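Sleep and low mood: what the Iva diary group reported

Item 9, members' newsletter, 2019-12-05

The Iva diary group has closed its first round. Members who live with depression or anxiety filled in a short sleep record each morning and a mood score each evening. The record ran for 44 days. Ruba Boutros has now entered all the sheets, and the results will be presented at the December meeting.

The sheet asked for time to bed, time of waking, number of wakings and any daytime sleep. Mood was scored from 0 to 10. Members were asked to leave a line blank if they could not remember, and not to fill it in later from memory. Of the entries received, 512 were complete on both sides and were kept for the comparison. 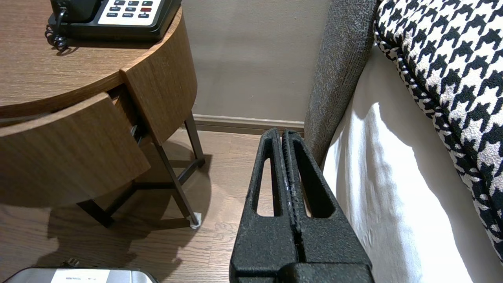
Three points came out of the first reading. Long nights were not followed by better scores the next evening. A fixed waking time was, even when the night had been short. Daytime sleep after four in the afternoon went with a later bedtime in most diaries, and the lateness often carried over to the following day.

These are links between two columns of figures. They do not show which one causes the other, and the group was small. Ghada Rawashdeh, who drew up the sheet, asks that no one change the dose or timing of a medicine on the strength of them. Questions about medicines should go to your doctor or pharmacist.

The second round will use the Cesik version of the sheet. It adds a column for nights spent away from home, which several members found hard to record, and a box for panic attacks that begin during sleep. The mood scale is unchanged so that the two rounds can be compared. 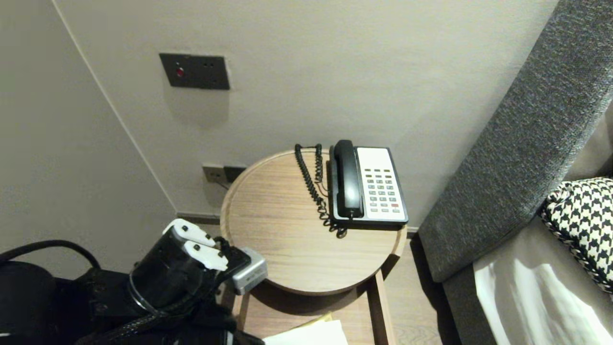
A bedside corner in a hotel room, with a corded telephone on a round wooden table.

Paper copies are held at the Goller Room. We have printed 200. Members who need large print should ask Ruba before the meeting. Completed sheets may be handed in unsigned, with the diary number only.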